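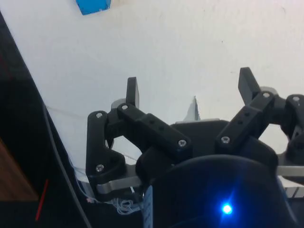

옅은 쓸림 자국과 작고 어두운 점이 군데군데 있는 흰 면. 위쪽 끝에 파란 물건이 조금 보인다.

흰 상판의 쓸림 자국과 점 얼룩 지우기

작성: Betancur 생활수리 / 7월 2일 화요일

흰 상판은 조금만 써도 자국이 눈에 띈다. 자국에는 표면에 묻은 것과 표면이 패인 것이 있고, 지울 수 있는 것은 앞의 것이다. 이 글은 코팅된 흰 상판을 기준으로 썼다. 원목이나 대리석 상판에는 그대로 따라 하지 않는다.

준비물
미지근한 물 300ml
중성세제 몇 방울
극세사 천 두 장
멜라민 스펀지 (Flodine 제품을 썼는데 다른 것도 된다)
플라스틱 카드
면봉, 소독용 알코올

1. 마른 상태에서 먼지를 걷어낸다
상판 위 물건은 옮길 수 있는 만큼 옮긴다. 블록 같은 작은 물건은 밑면도 한번 닦아 둔다. 밑면에 모래알이 끼어 있으면 다시 올려놓고 밀 때 새 자국이 생긴다. 먼지는 마른 천으로 한 방향으로 모은다. 이 단계에서 누르면 안 된다.

2. 자국을 구분한다
손톱을 자국과 직각으로 살살 지나가 본다. 걸리면 패인 것이고 걸리지 않으면 묻은 것일 가능성이 높다. 어두운 점도 같은 방법으로 본다. 손끝에 도톰하게 만져지면 무언가 붙어 있는 것이고, 오목하면 코팅이 떨어져 나간 자리일 수 있다. 조명을 옆에서 낮게 비추면 구분이 쉽다.

3. 세제 물로 전체를 닦는다
물에 세제를 풀고 천을 적셔 꼭 짠다. 자국만 닦으면 그 부분만 밝아져 얼룩덜룩해 보이므로 전체를 같은 힘으로 닦는다. 맹물에 헹군 천으로 한 번 더 닦고 말린다. 젖은 상태에서는 쓸림 자국이 잘 안 보이니 다 마른 뒤에 다시 확인한다.

4. 남은 점을 뗀다
붙어 있는 점은 플라스틱 카드를 눕혀서 민다. 칼이나 금속 헤라는 쓰지 않는다. 떨어지지 않으면 면봉에 알코올을 묻혀 10초쯤 대고 있다가 닦는다. 알코올은 먼저 구석에 시험해 본다. 광택이 흐려지면 중단한다.

5. 쓸림 자국을 문지른다
멜라민 스펀지를 물에 적셔 짜고 자국 위를 가볍게 왕복한다. 스펀지 자체가 미세한 연마재라서 오래 문지르면 그 자리만 무광이 된다. 유광 상판이라면 두세 번 문지르고 한 번씩 상태를 본다.

패인 자국은 어떻게 하나
1000방 사포로 갈아내라는 글이 있는데 코팅 상판에는 권하지 않는다. Illetti 상판 조각에 해 보니 긁힌 선은 흐려졌지만 주변이 뿌옇게 변했고 그 뒤로 때가 더 잘 탔다. 얕은 것은 그냥 두고, 코팅이 떨어진 자리는 흰색 보수 펜으로 얇게 찍어 하루 말린다. 흰색도 제품마다 색감이 다르니 안 보이는 옆면에 먼저 칠해 비교한다. Fumulen 보수 펜은 약간 노란 편이었다.

관리
무거운 물건은 밀지 말고 들어서 옮긴다. 자주 움직이는 물건 밑에는 펠트를 붙이고, 펠트에 가루가 끼면 새것으로 바꾼다. 5월에 붙인 펠트를 이번에 떼어 보니 두 개는 이미 딱딱해져 있었다.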